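Boter G2 Replacement Finger Set (Sowa grippers) — Revised Part, Please Read Before Ordering

Category: Grippers & End Effectors > Spare Parts

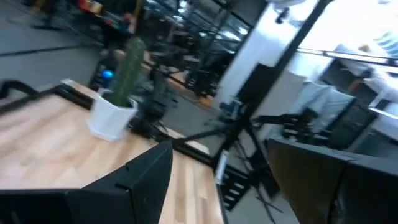
The first version of this finger set, part 200, has been withdrawn from sale. Under repeated closing at full force, the mounting screw on the left finger could back out far enough for the finger to rock on its carrier. The gripper controller did not report a fault when this happened. The arm kept running with a loose finger, and in two cases a customer's workpiece was dropped.

The revised set is part 308. It has a longer screw, a locking washer and a deeper seat in the carrier. It fits the same Sowa carriers and needs no change to your program, but you should run the zeroing routine again after fitting.

If you have part 200 installed

Stop the arm and cut power at the controller before putting a hand near the gripper. Try to rock each finger by its tip. Any movement at all means the set should come off. Do not tighten the old screw and carry on — the thread in the carrier may already be worn, and a screw that feels tight can let go again within a shift.

A set that feels solid can stay in use at half force until the new one arrives. Check it at the start of each day.

Exchange

Part 308 is free to anyone who bought part 200 from Dodach or from Kamero. Send the order number and a photo of the worn carrier, if you have one. Exchanges are open through the end of July. Madhu Chaturvedi handles these and will also answer questions about carrier damage.

In the box: left finger, right finger, screws, locking washers, hex key. Thread locker is not included and should not be used with the new washers.

Fits: Boter G2 and G2 Long. Does not fit the G1.

Notice updated May 10, 2023

10 comments | 3 shares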